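Day 3 with the two hand-held grippers at home in Clokadville. I promised Ritu Semwal a fair comparison, so I will write my notes in this thread. 1/9

Both have parallel fingers and a wrist camera. The Nomel is the older one, with hard rubber pads. The newer one has blue pads, and I have now 173 recordings with it. 2/9

Cups and boxes tell me almost nothing. Both grippers hold them well, and my hand gets bored before the fingers do. So today is only thin things. 3/9

Clear plastic is the hard one for me. On the camera it nearly disappears, and I must trust my fingers to know when the grip is closed. 4/9

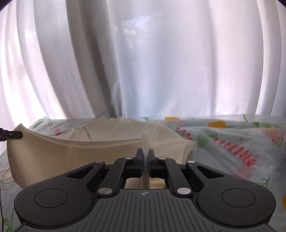 Blue pads, thin clear plastic, floral cloth by the window.

With the Nomel I have to squeeze much more for the same piece. After 13 tries my thumb is complaining. With the blue pads I can squeeze less — but I also feel less, and sometimes I close too far. 5/9

The curtains stay closed for all the recordings. In August I tried with direct sun and the tracking was lost each time I turned to the window. Thịnh Đoàn told me to lock the exposure. I did it, and it is better. 6/9

One thing I don't like in both: fast moves. The plastic becomes a blur, and later I cannot say in which image the grip started. Slower hands, or a shorter exposure. I will test the second. 7/9

Question for people who use the Plorkirach controller: do you record the finger width from the encoder, or do you read it from the video? My two numbers don't agree when the grip is almost closed. 8/9

Tomorrow paper and thin cloth, same order, Nomel first. Ritu, the table with all the tries comes to you after that. 9/9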